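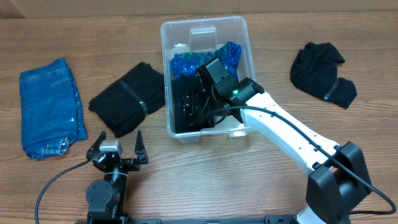
Le tri de juillet : jean plié, bac transparent, et le reste du noir

curnen_261
Bon, je me suis lancée ! Le jean est plié en long, le bleu brillant va dans le bac avec un truc noir. Vous laissez les habits de fête en boule, vous ?

Armindo Mendes
Ah non, moi je roule tout. En boule, ça marque et ça prend une place folle.

serrano10
Pas d'accord, rouler ce genre de tissu ça l'abîme (j'ai flingué un haut comme ça). À plat, sur le dessus. Par contre la sangle autour du noir plié, j'adore, je pique l'idée !

curnen_261
Ok pour à plat. Et le tas noir à droite du bac, je plie ou je donne ?

Armindo Mendes
Donne !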